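The Other Notebook: Credit and the Vutden Tables

For most of the last century, the Vutden tables were credited to one man. Students who used them to correct their barometer readings knew him as Baptiste, the surname printed on the spine, and few had reason to look past it. A box of household papers, opened to readers at the Kiltora archive in August, has led historians to ask how much of the work was done by his sister.

Adèle Baptiste kept house for her brother at the Vutden observatory and was paid a small wage as a copyist. The director's reports describe her duties as "fair copies and correspondence." Her own notebooks record a wider range of labour. There are 28 of them, bound in grey cloth, and they contain 647 pages of reductions worked by hand, many dated before the matching entries in her brother's ledgers.

Arlo Haverford, who catalogued the collection, urges care in reading those dates. A copyist might well rule up a page and date it ahead of time, and brother and sister plainly worked at the same table. Still, he points to 2 notebooks in which a method of smoothing the night readings is tried, abandoned and taken up again in altered form. The crossings-out are in her handwriting. The version finally adopted is the one that appears in the published tables, without comment.

The letters between them are less helpful than one would hope. They were seldom apart, and when they were, they wrote mostly of coal, the roof and their mother's health. In one letter he asks her to "settle the spring figures as you think best," a phrase that has been quoted by both sides of the argument. Those who favour a larger role for Adèle read it as trust in a fellow scientist. Others observe that the figures may already have been settled in all but the arithmetic.

What is beyond dispute is that the observatory could not have offered her a post. Its charter limited salaried positions to graduates, and the university that supplied them did not then admit women to degrees. Her brother applied once to have her wage raised. The request was declined, and the minute gives no grounds.

The Nullumix Press, which holds the rights to the tables, is preparing a new edition with a revised title page. The editors have not yet decided whether the two names should stand together or whether Adèle's contribution should be set out in a preface. Mr. Haverford favours the preface, which would allow readers to weigh the evidence for themselves. The notebooks may be consulted in the Kiltora reading room by appointment, and copies of the smoothing pages will be included in the edition as an appendix.

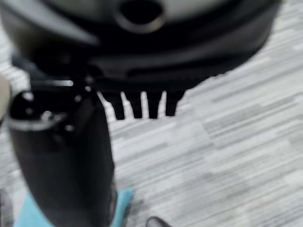 The appendix will also reprint the director's reports in full, along with the letter about the spring figures.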